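**Do you cull the same day, or let the pictures sit?**

Silvana Honorato

Hi all! I came home from a long trip in September with 2,256 frames on my cards and I've been poking at them ever since, a little every evening with my tea.

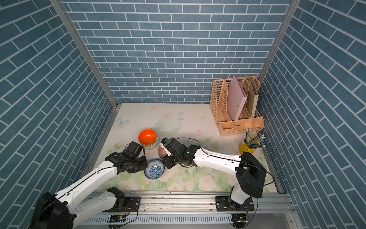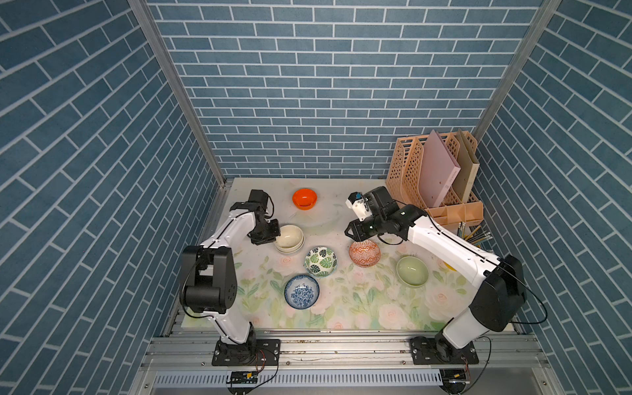

My trouble is that I fall in love with everything on the first pass (I kept 800, which is silly) and by the third pass I can't stand any of it. I'd like to end up with 70 for a small book. How do you folks get there without losing heart?

---

**Zerkside**

Oh, I know this one so well! I let mine sit a good month before I choose. By then I've forgotten how cold my feet were and how hard I climbed for the shot, and I can see what's there. Then I make small prints, spread them on the bed and pull out any that say the same thing twice. My husband complains about the bed, but it works for me.

---

**Stolo**

same day, always. 2 passes and stop

---

**Pravton**

I'm with Zerkside on the prints. Try picking your first and last page early, too. It helped me a lot with the middle.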